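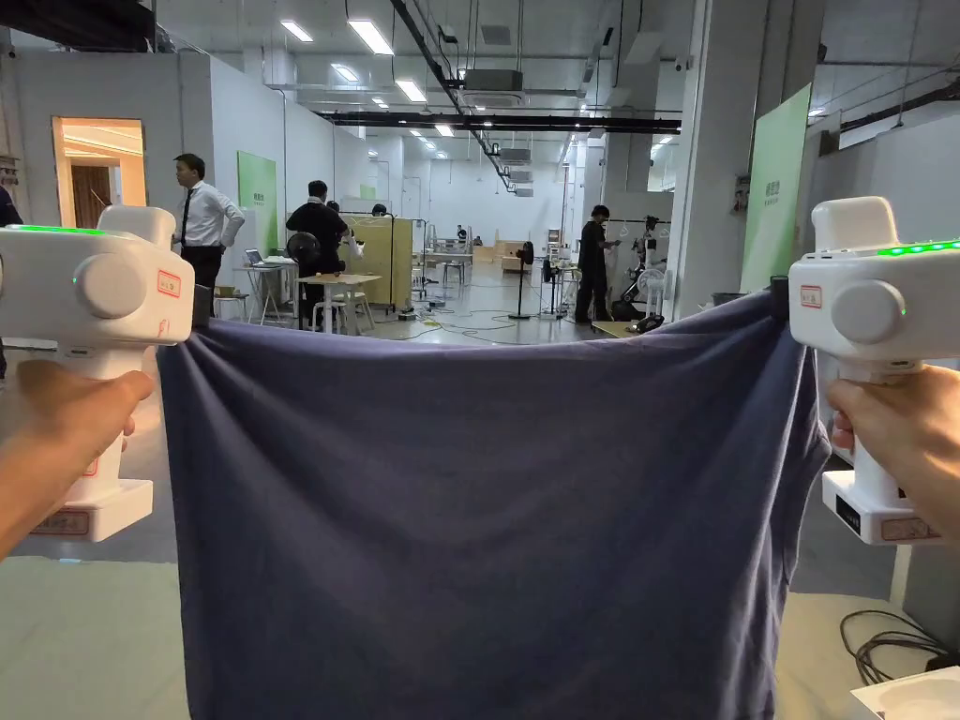 Eskil Grønli reckons I'm being unfair to the Zandel jaws, and that if I'd only stop comparing them with the old Moen pair I'd see they hold cloth perfectly well. His note in the margin of the last entry says the slip I complained of was "operator, not pad". Noted. I've gone through it again with that in mind and I still don't agree with most of it.

November, started 9.40

White hand-held pair, both LED strips green before I began. Navy cloth, the dark one, pinched at the two top corners and pulled taut between my hands. Same cloth for everything today so we can't argue about fabric afterwards.

What I wanted to know:

- does the grip hold at the corner under a steady pull
- does it hold when one side pulls and the other gives
- can I let go cleanly without dragging the cloth along

**Steady pull.** Fine, as it was last time. No complaint. Anyone can hold a cloth still, though, and the Pandomari sheet makes far too much of it. Their claim is 1000 cycles without loss of grip, and I've asked twice what they count as a cycle. If it's open and close on nothing then I don't care about the number.

**Uneven pull.** Worse. With the left held and the right drawn back slowly, the right corner crept. You can feel it in the handle before you see it. Changed hands and units, and it was the other corner that crept, so it goes with whichever side is doing the moving. Eskil will say that's me. Possibly. But the Moen pair didn't do it last month with the same hands on the handles, and I wasn't any cleverer last month.

**Release.** Mixed. A fold gets caught at the back of the jaw if I've taken too deep a bite. Shallow bite lets go nicely and is also the one that creeps. I don't see how you get both with this pad shape. Softer pad might help, or might just wear out sooner.

Deep bite also puckers the cloth near the jaws. Doesn't matter for hanging or carrying. Will matter for folding, if anyone still wants folding out of this.

11.15

Went through the log. 3853 samples from the left unit and fewer from the right over the same stretch. I don't trust any left/right comparison until I know where the missing ones went. Could be the cable, could be the logger dropping them when both are busy. Restarted, ran it again, still short. So the nice plot of opening width that went round last week should be treated as decoration until this is sorted. Have not told Hoserdale yet, as they liked the plot.

Firmware is the same on both, checked. Swapped cables: no change that I could see. Did not swap ports, should have.

On weight: everyone says you get used to it. My wrists had had enough after almost 2 hours, and I was taking breaks. The Moen handle is uglier and sits better. If the plan is to have people doing long sessions with these then somebody other than me needs to try them for a whole morning and write down what they think *before* reading this page.

Eskil's other point was that hand-held results carry straight over to the arm because the jaws are the same. I'd like that to be so. But my hands correct for the creep without my asking them to, and the arm won't. Until the same uneven pull has been done on the arm I'm putting the transfer claim down as untested.

For now:

- shallow bite as default, mark the depth on the pads with tape
- swap ports, repeat the log check
- 4 more runs of uneven pull each, Zandel and Moen, Eskil holding, me writing
- ask Pandomari a third time about cycles
- thinner cloth after that, not before

No order for the second set until the uneven pull is done. I know the quote runs out.

14.05 Ports swapped. Right still short.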